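Grando Comics Index

A catalogue of collected editions of British and European comics, with one record per book and one record per story inside it. Maintained by Firouzeh Amini. Last revised May 29, 2024.

What is in it

The index holds 2037 book records. Each one gives the title, publisher, format, page count, language and year of the edition, along with a list of contents. The contents list is the main reason the index exists. Publishers often say on the back cover that a book collects a full run when it leaves out a short back-up strip or an annual story, and a reader who wants those pages has no easy way of finding out where they were printed.

Most records come from books on the shelves of the Hotthorpe reading room. Roughly 200 were sent in by readers and have been checked against a second copy. Anything not yet checked has the word "unseen" in the status column and should be treated with care.

Files

books.csv has one line per edition.
stories.csv has one line per story, linked to books.csv by book_id.
people.csv lists writers, pencillers, inkers, colourists and letterers.
notes.txt covers odd cases, such as the two Doten albums with the same title and different endings.

All files are UTF-8. Fields are separated by commas and text fields are in double quotes. An empty field means the information was not found in the book. A dash means the book states that there is no such credit.

How stories are matched

A story that appears in more than one book keeps the same story_id throughout. Reprints with new colouring keep the old ID and have "recol" in the version column. Redrawn or rewritten pages get a new ID, with the earlier one in the parent column. The Bakhtiari war strips were relettered for the paperback line and some captions were cut, so these are treated as new versions even where the art is the same.

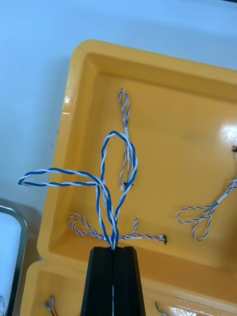
Blue-and-white twisted-pair cable, looped over a tray.

Credits are copied as printed. If a book credits a pen name, the pen name goes in the credit column and the usual name goes in people.csv. Where a story is unsigned and the artist has been worked out from style alone, the credit is left empty and the suggestion goes in notes.txt.

Ratings

The rating column runs from 1 to 5 and is one reader's opinion of the edition as an object: paper, binding, reproduction, whether art is lost in the gutter. It says nothing about the stories. Books rated before January used a scale of 1 to 7 and have not all been converted. Check the scale column before sorting.

Known problems

Page counts for the older Doten hardbacks include the endpapers. Newer ones do not.
Cover artists are missing for most digests.
Titles beginning with "The" are sorted under T in books.csv and under the next word in stories.csv.
Some French albums have the year of first printing where the year of the edition should be.

Corrections

Send the book_id, the field that is wrong and a photo or scan of the page that shows the right reading. Corrections taken from online shop listings are not accepted, as many of those were written before the book was finished. New records are welcome in the same column order as books.csv.

Use

The data may be copied and reused with credit to the Grando Comics Index. Cover scans are not included and requests for them cannot be answered.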